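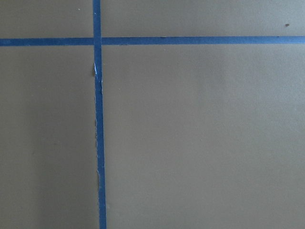
Quelle belle journée, il faut que je la note avant de dormir ! J'avais envie depuis mars d'une grande table bien quadrillée, et Chantelle a fini par me donner raison. Le ruban bleu est superbe sur ce fond beige, même si mes lignes penchent un peu et que le bord s'est effiloché juste sous le croisement (j'aime bien, ça fait travail à la main). Anel voulait tout recommencer à la règle. Jamais de la vie !

Le papier kraft vient de chez Hendricks, à Ronville. Je l'aime de plus en plus, ce papier, avec ses petits plis et sa couleur de cacao.

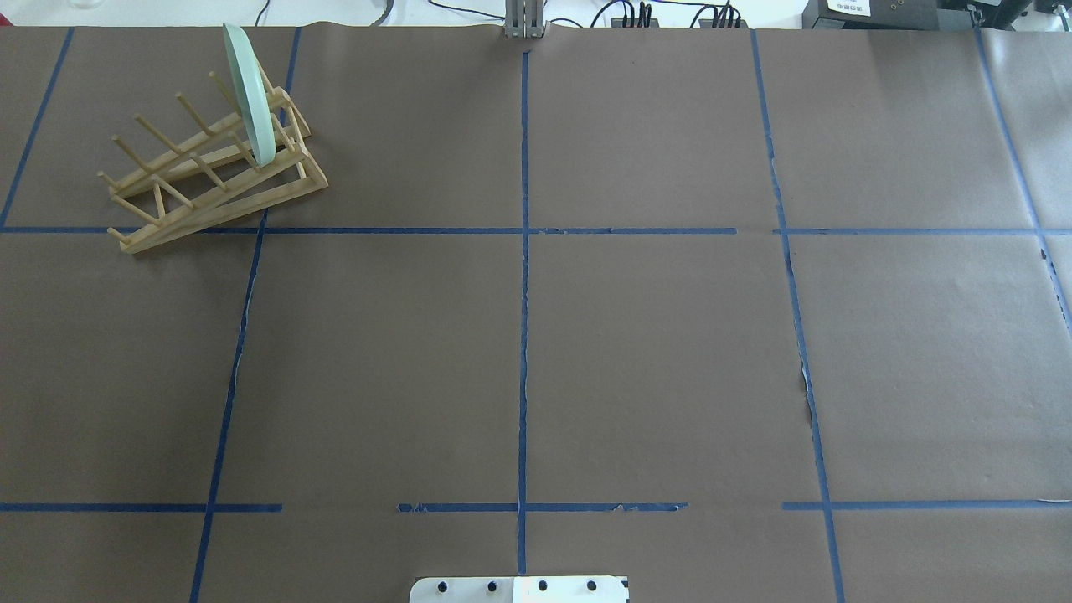 Periklis m'a promis un deuxième rouleau pour la semaine prochaine, et je compte bien le lui rappeler. Il y a aussi des déchirures à reprendre du côté droit, le long du ruban, mais ça attendra.

Et puis l'égouttoir ! Un petit égouttoir en bois clair, tout simple, on dirait une échelle couchée. Avec l'assiette vert pâle, l'accord est parfait, j'ai passé un temps fou à regarder ces deux couleurs ensemble.

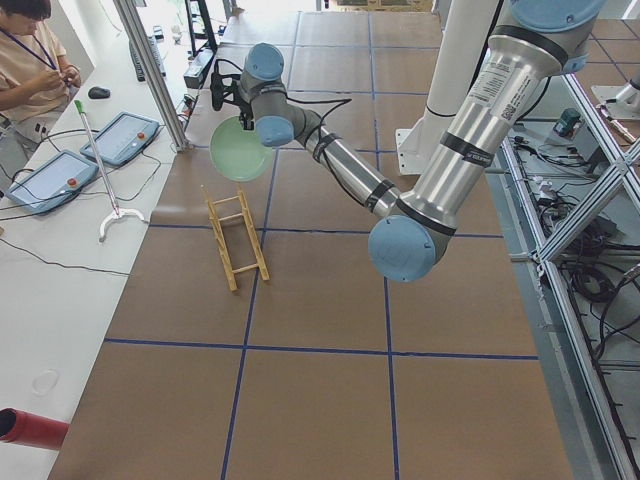

À faire demain

Rappeler Periklis pour le kraft. Racheter 2 rouleaux de bleu. Demander à Chantelle où elle trouve ses assiettes, j'en veux pour la maison !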